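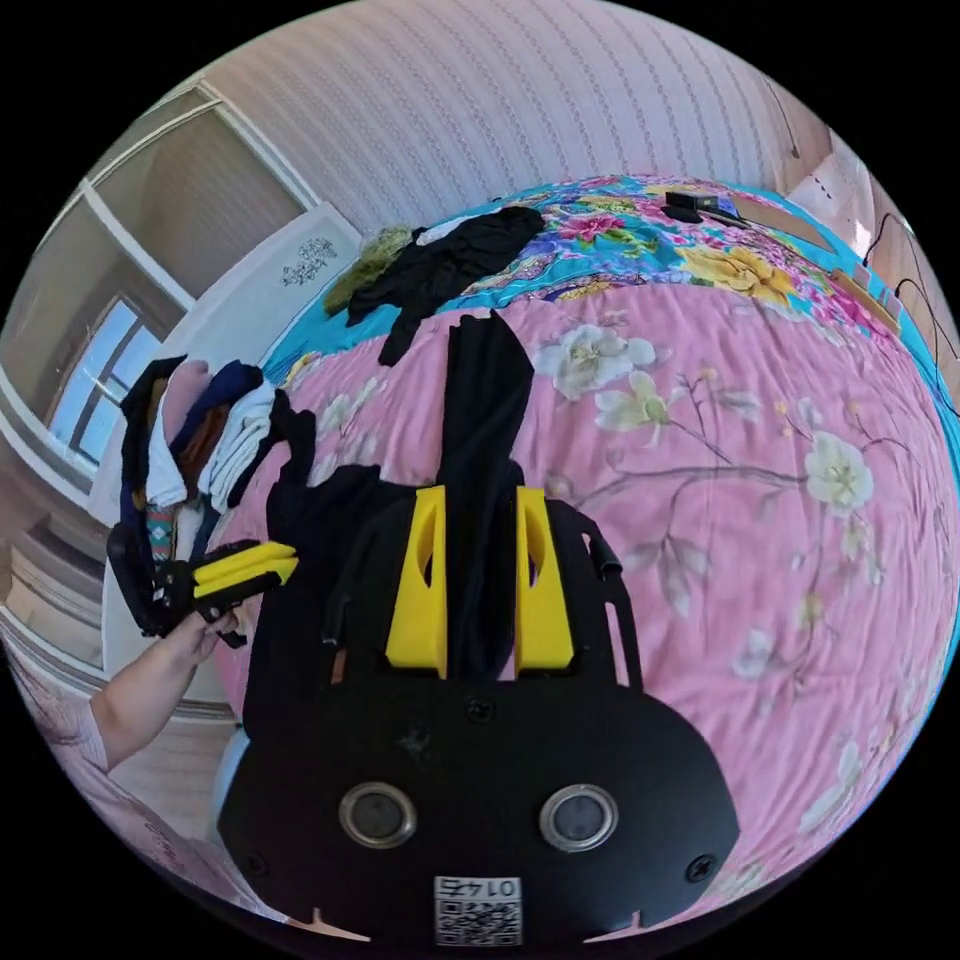 Aug 23, 2023. Jarkura household handling review, bedroom session, kept by Erick Odera.

The Cleka code of practice was applied as revised in January. Operators are to work with 2 grippers, one in each hand, and must keep the label on each housing uncovered. Dark garments remain the least satisfactory part of the standard.
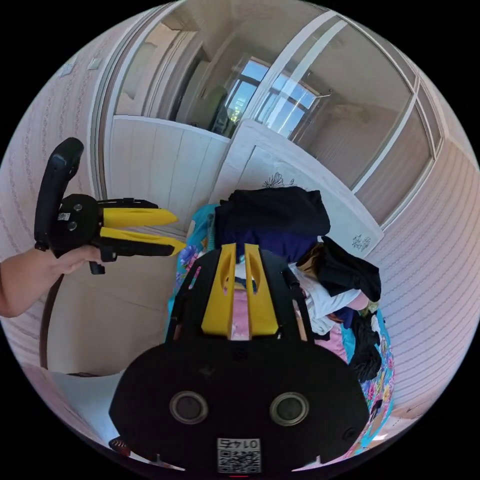
Rule on folded clothing

Folded items shall be kept apart from unsorted laundry. Mercado has asked that clause 195 say so plainly, and I have agreed to the wording. The draft goes to Rivovby tomorrow.
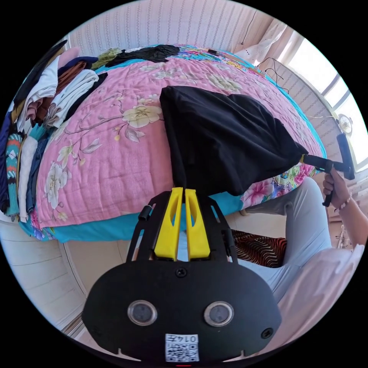
Black cloth and folded clothes, bedroom session.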